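Putting small items back into a rigid plastic case: order of packing and care of the lid
Posted in Storage and Stationery, Bernport Community Help

I am responsible for the stationery held in a shared study room in Bernport. Among the items are several shallow plastic cases with lids, used for marker pens and other slim articles. The cases are returned at the end of the afternoon in varying condition. Some have been closed over a pen lying across the rim, and on one of them the lid no longer sits level. I should be grateful for advice on three matters: how such a case should be opened without strain on the rim, in what order the contents should be put back, and whether the cases are best stored flat or on edge. I would prefer a procedure that can be written on a single card and kept with the cases. The room is used by adults and by older schoolchildren, and the wording must suit both.
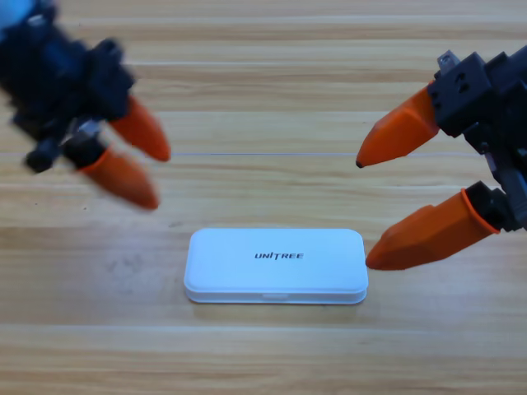
Reply from Soon-im Ko
Member, Bernport | 721 posts | April

A case of the white, rounded kind, with the maker's name on the lid and a small notch in the front rim, should be placed on a flat table with the notch towards the person opening it. One finger is put to the notch and the lid is raised gently from there. Users should be asked not to lift from a corner. In the reading room at Drosby, where I have had charge of the supplies for 4 years, most of the damage to our own cases was found at the corners, and it had been caused by people opening them in the hand while standing.

With regard to the order of packing, I recommend the following.

Clear the table of anything that does not belong in the case.
Open the lid fully and let it rest. It should not be held half open with the wrist.
Check that each cap is pushed on. A marker with a loose cap should be set aside and not packed.
Put in the longest item first, lengthways, and lay the shorter items beside it.
Lower the lid and look along the front seam before pressing it shut. If there is a gap, open the case again and find the item that is standing proud.

Our card at Drosby carries these instructions in large type and has been found sufficient. An earlier version ran to 12 points and was not read.

A note on measuring. Before a marker is assigned to a case, it should be measured with its cap on. The length printed on a packet may refer to the pen alone, and a long cap can make the difference between an article that lies flat and one that must be forced in at an angle.
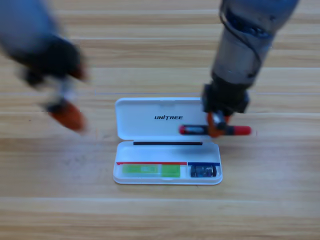 The same applies when stock is replaced. We changed to pens supplied by Ogola and found that they would not lie straight in the older cases, although the previous ones had done so without difficulty. The cases were kept for pencils and a longer type was obtained for the pens. I would advise the original poster to try one item in one case before placing a full order.

As to storage, cases should be kept flat with the lid uppermost, in stacks low enough that the bottom case can be removed without tipping the others. Markers with two writing ends should in any event lie level.

Reply from Alina Tudose
Member, Futemau | 2 posts

I agree with most of the above but would take a different view on storage. Our shelves in Futemau are narrow and the cases are kept on edge, with the opening side upwards, in a plain box. No lids have been damaged in this way. It does require that the contents be a reasonable fit, as otherwise they slide to one end.

For the case that no longer closes level, it may be worth checking for grit or a broken piece of cap along the rim before it is thrown away. A soft brush is enough.

Reply from Soon-im Ko

The point about grit is a fair one and I should have included it. I would still keep two-ended markers flat, but for pencils and rulers I see no objection to storage on edge.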